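Killby Household Tasks Project
Progress report to the Ralness Fund, second period
Period covered: May to August

Purpose of the work

The grant pays for a study of whether machines can yet take on small household chores at a standard people would accept in their own homes. The first period dealt with laundry and washing-up. The second has been given over to tidying small personal items: jewellery, watches, threads, loose beads and the tins and bowls people keep them in. We chose these because they came up often in our early home visits and because very little of our earlier work carried over to them.

Work done

We planned nine tasks and have finished recording five. The finished tasks are putting bracelets into an open tin, taking them out again, laying a watch down straight, moving a bangle from one side of a table to the other, and picking up a length of knotted thread. All the recording is done by people holding the grippers, in furnished rooms and on ordinary tables with whatever cloth is already on them. The recordings are then used to train the arm in the Pirzada workshop, which attempts the same tasks without help.

We have 159 usable recordings. A further 43 were set aside, mostly where the item went out of view behind the gripper at the point of contact. We have since changed our instructions so that the person approaches from the side when the item is flat. 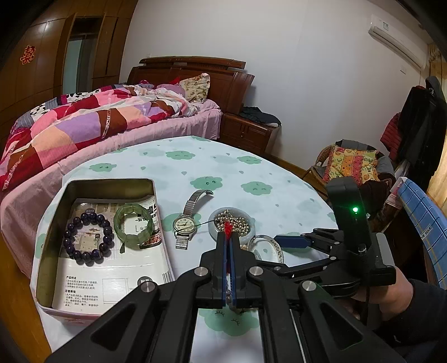 Thread has been the slowest task by a long way. A person using the gripper needs several tries before they can pinch a thin strand cleanly off a cloth, and the jaws tend to take a fold of the cloth as well. People get better with practice, but the trained arm has not picked up the same knack. It closes in the right place and at the wrong height.

Rigid items are going better. The arm can now lift a bangle and put it down where asked in most attempts. Bead bracelets are in between. They change shape when lifted, and the arm often lets go before the whole loop is inside the tin.

Patterned tablecloths caused trouble we had not allowed for. On plain cloth the Nodance software finds small items reliably. On printed cloth it sometimes reaches for part of the print. We have asked our recorders to keep using patterned cloths, as this is what people own.

Can it do the chore yet?

For this group of tasks, no. A person can clear a small table of jewellery in less time than the arm takes to deal with one bracelet, and the person does not need the table watched. We would be willing to leave the arm alone with a bangle. We would not leave it alone with a watch, or with anything on a string that might break.

Spending

Spending is within budget. Replacement finger pads cost more than planned, and the difference was met from the travel line. We are not asking for any change to the total.

Next period

The four remaining tasks are sorting loose beads by size, fastening a clasp, coiling a necklace and closing a tin with its lid. We expect to finish the bead and lid tasks. The clasp may be beyond the present grippers, and we would like to discuss with the Fund whether to replace it with something simpler, such as putting a ring on a stand.

We also need a decision on the second arm before work on the necklace task begins, as it cannot be attempted with one.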